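FOR IMMEDIATE RELEASE

Brenach Opens Seed Library and Fall Planting Program for Home Vegetable Growers

Free seed, printed planting guides and evening classes to be offered through the end of the growing season

Brenach, the regional gardening association, announced today that it will open a seed library for home vegetable growers in May. The library will lend and distribute seed for cool-season and warm-season crops, with a particular focus on vegetables that can be sown in late summer and harvested in the fall. Residents may join at no cost and do not need to be members of the association.

The collection will open with 500 seed packets covering 40 varieties. These include kale, turnips, beets, bush beans, snap peas, winter squash and several kinds of leaf lettuce. Each packet will carry the name of the variety, the year the seed was saved or purchased, and basic sowing directions. Most of the opening stock was grown and cleaned by association members over the past two seasons. The rest was supplied by Gittins, a family-owned seed grower that has also provided the cabinets in which the packets will be stored.
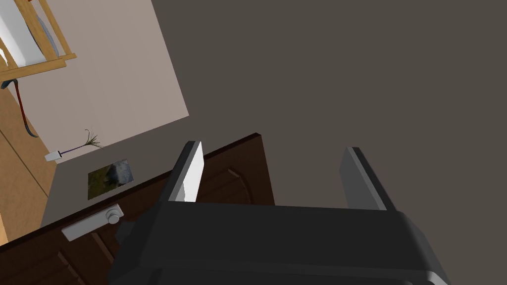

A gripper in front of a brown door, computer-rendered view.

"Many households plant once in the spring and stop when the tomatoes come in," said Gwawr Lewis, director of programs at Brenach. "A bed that is empty in August can still produce a good crop of greens or roots before the ground freezes. We want people to have the seed in hand at the time they need it, and to know how deep to plant it and how far apart."

Borrowers may take up to four packets per visit. There is no fee and no fixed due date. Those who are able to do so are asked to let a few plants go to seed at the end of the season and return a portion of what they collect. Beans, peas and lettuce are recommended for first-time seed savers, as these crops usually pollinate themselves and the saved seed tends to grow true to type. Squash and other crops that cross easily will be marked with a yellow label, and growers are asked not to return seed from those plants unless the flowers were pollinated by hand.

Returned seed will be dried, checked and tested for germination before it goes back into the collection. Samples will be placed on damp paper and kept warm until the seedlings can be counted. Lots that sprout poorly will be set aside for use as cover crop seed in the association's own beds.
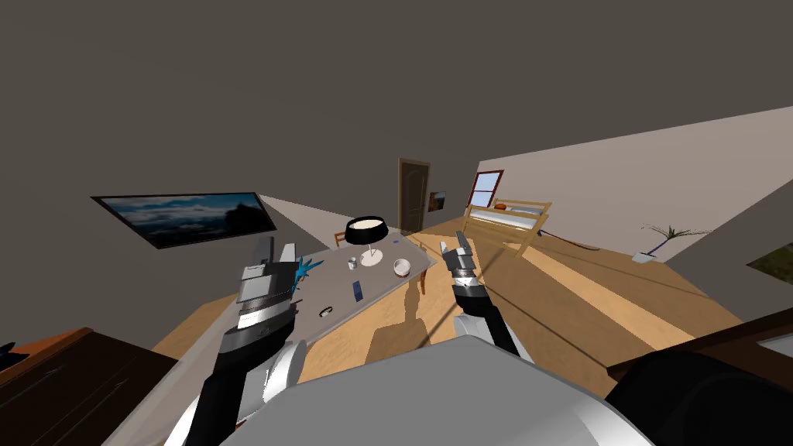
The seed library will be joined in late summer by a series of evening classes on fall planting. Topics will include clearing spent crops, adding compost between plantings, starting seed in hot soil, and protecting young plants with row cover. Classes will begin at 6:30 p.m. and will be led by Emlyn Meredith, head grower at Brenach, who has managed the association's vegetable beds for many years.

"Hot, dry soil is the main difficulty with a late planting," said Meredith. "Lettuce seed in particular may refuse to sprout when the ground is too warm. Watering the row the evening before, sowing a little deeper than in spring and laying a board over the row until the first sprouts appear will solve most of the trouble. The board has to come off promptly, and we will be repeating that in every class."

A printed guide will be given to each new borrower. It contains a sowing calendar, spacing charts for raised beds and open rows, and notes on storing seed at home. Seed should be kept in a closed container in a cool, dry and dark place. Onion and parsnip seed should be replaced each year, while beans, tomatoes and cucumbers can be kept for several seasons if they are stored well.
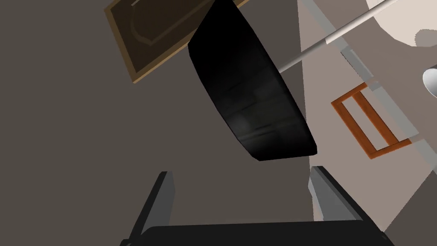
Zultovska, a garden supply company, will provide potting mix and seed trays for the classes. Nillarus, which publishes a monthly newsletter for home gardeners, will print the planting guide and will carry a short column on the seed library in each issue during the growing season. Neither company will receive borrower information.

Growers who have saved seed of their own and wish to donate it before the opening may do so by arrangement with the program office. Donated seed should be clean, fully dry and labeled with the variety and the year of harvest. The library is unable to accept treated seed, seed of unknown origin, or seed from hybrid plants. Packets from commercial growers will be accepted if they are unopened and no more than 2 years old.

Class registration will open at the same time as the library. Space in each class is limited, and places will be assigned in the order in which requests are received. Applicants should state whether they garden in the ground, in raised beds or in containers so that materials can be prepared.

About Brenach

Brenach is a nonprofit gardening association that supports home food growing through shared beds, classes and printed guides. It is governed by an elected board and funded by member dues and donations.

Media contact: Gwawr Lewis, Director of Programs, Brenach

###

Contact Us | Press Room | Privacy | © Brenach. All rights reserved. | Back to top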